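Zasasine (feature documentary)
Progress report to the Özkan Film Fund, second installment
Submitted by Stiteo, 11/5/19

Where the edit stands

We have a rough cut. It is too long, the middle sags, and the ending depends on a piece of archive footage we don't yet have the rights to. In May we wrote that we expected to lock picture by the end of the year. We no longer believe that and would rather put it in this report than in the next one.

The footage log is finished at 171 hours. Your guidelines ask us to report this as an output, so we are reporting it, but a large number of hours has never told anyone whether there is a film in them. Much of ours is people crossing parking lots. The editor has found a workable first act and a strong final half hour. Between the two, the cut still leans on voice-over that was supposed to be temporary and has now survived three versions.

Test screenings

We planned six screenings and have held three. The first two went well, which we don't take too seriously because the rooms were full of people who already knew the crew. The third was for a general audience and was much more useful. Viewers followed the story of the closed studio without trouble. They lost track of who owned what after the sale, and several asked why the composer disappears for so long. We have no good answer to that. She is now back in the second act.

Comment cards were collected at all three. The average score went down from the first screening to the third, and we'd caution against reading that as the film getting worse. It was a colder room and a more honest one. The remaining screenings will use general audiences only.

Distribution

Poda has offered to release the film in theaters for a short run before moving it online. The letter is friendly and commits them to very little. It sets no minimum number of screens, and the length of the run is described as "to be agreed," a phrase that has covered a lot of bad weekends. They also want us to finish in time for awards consideration. We see no realistic awards campaign for a documentary of this size and don't want the schedule bent around one.

We haven't signed. We have asked for a written minimum and for the marketing spend to be capped before it is charged against our share. If Poda won't move on either point, self-booking is still open to us, although it would mean more work and probably smaller rooms.

Money

Spending is inside the approved budget on camera, sound and travel. It is over on archive. The line was set before anyone had spoken to the rights holders, and the quotes that came back bear no relation to it. One holder wants $1,000 for a single clip, with a further payment if the film goes to streaming. We think the clip is worth it. We don't think the others are, and the editor is cutting around them.

No extra funds are requested. We are asking to move the unspent part of the publicity line over to archive. Posters for a film without a release date can wait.

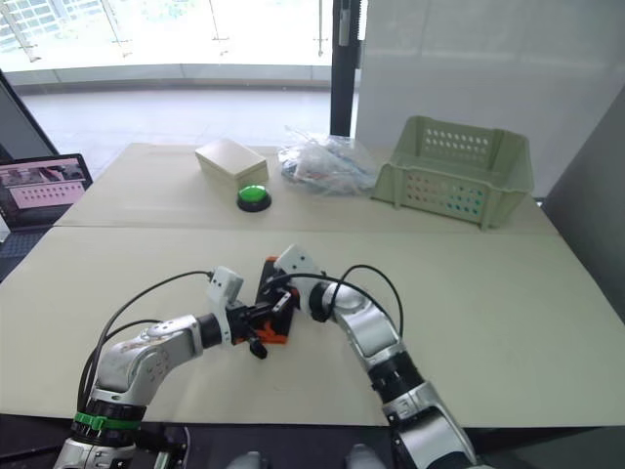 Two robot arms gripping a small orange-and-black object.

Sound and music

The mix has not been booked. Two facilities have quoted, and the cheaper quote leaves out foreign-language deliverables, so it may not be cheaper once those go back in. The score is written in sketch form. It is good, maybe too good for some of the scenes under it — there are passages where the music is doing work the interviews should be doing. We've asked for less of it.

Festival plans

We've been encouraged to submit the rough cut to early-deadline festivals. We don't plan to. Programmers say they can see past an unfinished mix, and perhaps some of them can, but a rejection on a weak cut is still a rejection and we'd only get one look.

Before the next report

Rights to the closing archive clip, signed or abandoned. A shorter cut, with the temporary voice-over either rewritten or gone. A yes or no on the Poda offer. The last three screenings, held after the new cut is ready and not before.

We need the Fund's decision on the budget transfer before the archive license can be paid.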